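Farnstead Angling Club — minutes of the autumn meeting, September 25, 2019

Taken by me, Fletcher Prendergast, as Maureen has gone to her sister's and I was the only one with a pen. I've written it up as I heard it, so if I've got you wrong, catch me on the bank and I'll change it before these get signed off.

We started late as the hall was still locked at half past seven. Apologies from Maureen, from both the Hallidays and from Colin, who was night fishing and said so!

**Last meeting's minutes**

Agreed, apart from the bit where I was down as having offered to repaint the punt. I said I'd look at the punt. I have looked at it.

**Stubbs Pool**

Most of the evening went on this. The weed at the shallow end is the worst I've seen it, and you can't get a float through between peg four and the willow. Des wants it raked by hand over a couple of weekends, and Anita would sooner pay a contractor with a weed boat and have it over with. She'd had a price of £1,094 from Zutemen, and there was a bit of a silence after that. They would take the cuttings away for the money, though, and last time we raked it ourselves the heap sat by the gate stinking until spring.

We went round and round (I won't put it all down). In the end it was agreed to rake the four worst pegs ourselves in November, once the weed has started dying back, and to ask Zutemen what they'd charge for the deep margin only. Anita to ring them. Des to find the long rakes, which he thinks are in his brother's barn.

The tench fishing has been good in spite of it all. Best one I've heard of this summer was Phil's, on sweetcorn, from the far corner just after dawn. He has told everybody, so I don't suppose I need to put the weight.

**Pike**

I brought this one up myself. We had 2 pike go back in a poor state last winter, both deep hooked, and I'd like us to be a lot firmer about unhooking gear. My suggestion was simple: no mat, no long forceps, no pike fishing. Barry felt that was hard on the juniors who only have a go once or twice, so we're going to keep a club mat and a pair of forceps in the hut for anyone to borrow. Wire traces stay compulsory and livebaits stay banned. All in favour except Barry, who said he wasn't against it, he just wanted it noted that he'd spoken. Noted.

We also talked about lures. Several of the younger lot have been chucking the Prirnidero jointed ones and doing very well with them, but they come with three sets of trebles and they're a nightmare to get out of a net. I've taken the middle set off mine and it swims just the same. We're not making a rule of it, but I'd ask people to think about crushing the barbs down at least.

**Money**

We have £291 in the day ticket tin, which is better than this time last year. Anita reckons the new sign on the lane has helped. I reckon it was the weather, but I'm happy either way. It's to go towards the November work, with anything left over put by for crucians.
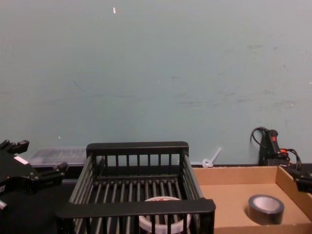
Which brings me to crucians. Des would love to see them back in the small pond and so would I — I caught my first ever fish out of there, a crucian no longer than my hand, and I've been soft on them ever since. The trouble is the little carp that got in when the stream flooded. There's no sense stocking until those are out, so we'll have a netting day first. Phil is going to ask about borrowing a seine net and finding out what permission we need for moving the carp on.

**Winter matches**

Same as last year, with the draw at eight and fishing from nine. Keepnets are to be dipped before you start, and yes, that means everyone. Barry asked if bread punch could be allowed on the Boxing Day match and as far as I know it always has been.

**Anything else**

Please shut the bottom gate. The farmer had bullocks out on the lane again and was very decent about it, but he won't be a third time.

Someone has left a landing net handle in the hut, green with a taped grip. It's behind the door.

Closed at twenty to ten. Next meeting in November, date to follow when I've asked about the hall — and the key.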